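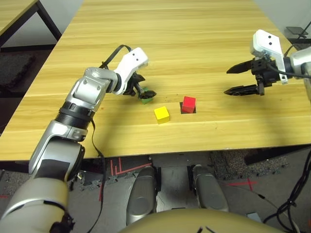
Photo: Waltetti

The Delay Tower

The main stage at Odesness faced the water, and the second pair of loudspeaker towers stood 29 metres behind the mixing position, on ground that sloped towards the car park. Janaka Kodikara had the drawing folded in his back pocket. He had set the towers by the drawing, then by tape measure, then by ear, and the three answers did not agree.

Sound covers 20 metres in a little under 59 milliseconds on a mild evening. It goes slightly faster when the air is warm. Janaka had entered the figures at four in the afternoon, when the field was warm, and by eight the wind had come in off the lake and the figures were wrong. He opened the processor page and took the temperature down by five degrees. The delay times moved. He saved the file under a new name and wrote the old name on the tape along the edge of the desk.

The support act was a brass band from Mondal with a drummer who had brought his own snare and no spare head. They played for 40 minutes. The tuba microphone failed in the second song and he moved the signal to channel 14, where it stayed.

At the changeover the stage manager came up on the radio.

"Flandero want the vocal reverb off."

"All of it?"

"All of it. She says she can hear herself coming back."

He walked out along the cable ramp to the left tower, stood beneath it, and asked the monitor desk to clap into the lead microphone. He heard the clap once, then once more, softer and much later. It came from the wrong side. He asked for another and turned his head while it was in the air.
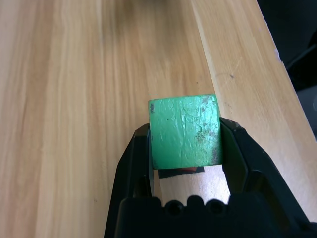

The second clap came from the boathouse. It had a flat metal door nine metres wide, and on the drawing it was a dotted rectangle marked "to be removed". The drawing was dated November. The boathouse was still there.

He went back to the desk. The reverb had been off since the sound check, so there was nothing to take out. He turned the upper two boxes of the right main hang down by three decibels, which was as much as he could do without losing the back of the field, and then he took the radio.

"Reverb's off," he said.

"She says thank you."

Flandero came on at 21:30. The singer stood still for the first verse with one hand over her left ear, and in the second verse she took the hand away. The limiters on the subs showed amber on every fourth bar. Janaka watched them and did nothing, because amber was where he had set them.

In the sixth song she stepped away from the microphone and sang the last line without it, towards the boathouse. She waited. The line came back across the field, thin, with most of the consonants gone, and the people at the rear turned round to look for whoever had sung it.

He pulled the vocal fader down so that the open microphone would not pick it up. He left it down until she had walked back to the stand.

The curfew was 23:00. They finished at 22:58. He logged the levels, shut down the amplifiers from the back of the field to the front, and took out the drawing. He drew a solid line round the dotted rectangle, wrote "door, steel, closed" beside it, and put it in the case with the spare fuses.
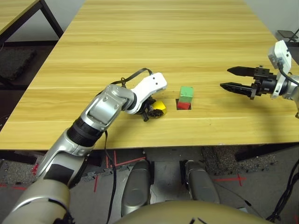 Two stacked cubes and a yellow object on the table.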